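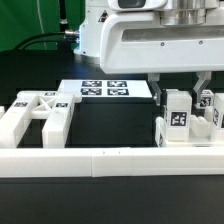

Können Roboter heute schon eigenständig Haushalts- oder Werkstattarbeiten übernehmen?

In eng begrenzten Fällen ist dies möglich, sofern Teile, Ablagen und Arbeitsfolge vorab festgelegt sind. Für wechselnde Aufgaben in einer gewöhnlichen Wohnung reicht der Stand der Technik bislang nicht aus.

Gemeinschaftshilfe Galtside
Rubrik: Werkstatt und Automatisierung

Unsere Einrichtung unterhält eine Gemeinschaftswerkstatt mit angeschlossener Teeküche. Es wird geprüft, ob sich das Einsortieren von Kleinteilen und das Ausräumen der Spülmaschine einem Roboterarm übertragen lassen. Uns liegt ein Angebot über 1.634 Euro für einen gebrauchten Arm ohne Greifer vor. Wir bitten um Einschätzung, ob beide Tätigkeiten mit demselben Gerät zu leisten wären.
Werkstattverwaltung Pekcombe

2 Antworten

Rania
Die beiden Tätigkeiten sollten getrennt betrachtet werden. Das Einsortieren gleichartiger Teile ist lösbar, wenn jedes Teil eine definierte Aufnahme erhält. Im Bild tragen die weißen Blöcke quadratische Markierungen, ebenso die helle Fläche auf dem schwarzen Podest. Solche Markierungen können einer Kamera die Bestimmung von Lage und Ausrichtung erleichtern. Gemischte Schrauben in einer Schublade bieten diese Voraussetzung nicht.
Geschirr ist deutlich schwieriger. Gläser spiegeln, Besteck liegt übereinander, und jeder Korb wird anders befüllt. In unserem Probebetrieb wurden 5 Tassentypen eingelernt – bereits eine Tasse mit abweichendem Henkel führte zum Abbruch. Ich empfehle, zunächst nur die Kleinteile zu erproben und den Aufwand für Greifer, Vorrichtungen und Schutzmaßnahmen gesondert zu veranschlagen. Eine Risikobeurteilung ist vor Inbetriebnahme erforderlich.

Vlachou
Für die Teeküche lohnt es sich nicht. Das Ausräumen dauert von Hand fünf Minuten. Bei den Kleinteilen kommt es auf die Stückzahl an, dazu fehlen in der Anfrage leider die Angaben.

Nachtrag der Werkstattverwaltung Pekcombe
Wir danken für die Hinweise. Die Teeküche wird nicht weiter verfolgt. Die Stückzahlen der Kleinteile werden bis Juli erfasst und an dieser Stelle nachgereicht.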